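I'd read Galtusside twice before I finally got Shinji Kubo on the phone, and I still managed to open with the dumbest question on my list. Where did the title come from?

He laughed for a while. "It's a typo," he said. "I was trying to type the name of a bus stop, my hand slipped, and I liked it better than the real one. My editor asked me about it four times. She was very polite."

Galtusside, if you haven't picked it up yet, is his third novel, and it's the one where he goes back to Restville, the drowsy river town from his first book. It's also the shortest thing he's written, 220 pages in the hardcover, and I tore through it in one weekend and then went straight back to page one (my dishes suffered). The story follows two sisters clearing out their late father's house, and the stranger who keeps mailing them his old letters, one at a time, out of order.

I asked if he'd planned the letters from the start.

"No, no. The first draft had no letters at all. It had a dog." A pause. "The dog was terrible. Everything he did meant something. I cut him in July and there was this huge hole, so I started writing letters to fill it, just to hear the father talk. I wrote 14 of them in a row and I thought, oh, there you are."

All 14 made it into the book, by the way, though he trimmed most of them hard. The long one about the flooded church used to be a whole chapter!

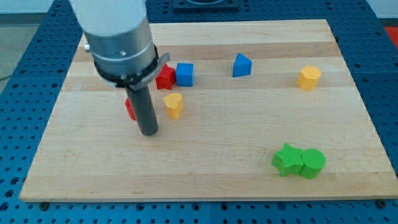
We got onto his working habits, which I always want to hear about even though I never learn a thing from them. Kubo writes by hand until lunch and types it up at night, and he stops at 200 words if they're any good.

"If they're bad I keep going," he said. "I can write bad ones all day. When I get a good page I'm scared of it, so I leave the house."

I had to bring up Sivar, his second novel, because I'm one of the people who loved it and there didn't seem to be many of us. He told me the first royalty statement listed 2818 copies and that he can still see the number when he closes his eyes.

"I was sad for a year. Then I got a letter from a woman who'd read it on night shifts at a hospital, and she was angry about the ending. So angry! Three pages. I thought, well, she finished it."

Did he agree with her about the ending?

"A little bit, yes."

The new one comes from Sugawara, a small press he moved to after Sivar, and he sounds happy there. They let him keep the chapter with no punctuation. They didn't let him keep the map. (I asked to see the map. He said he'd think about it, in the voice my mother uses for no.)

Before we hung up I asked what he was reading, and he said cookbooks, mostly old ones, mostly for the introductions. He's started something new but wouldn't tell me a word about it, except that the dog is back.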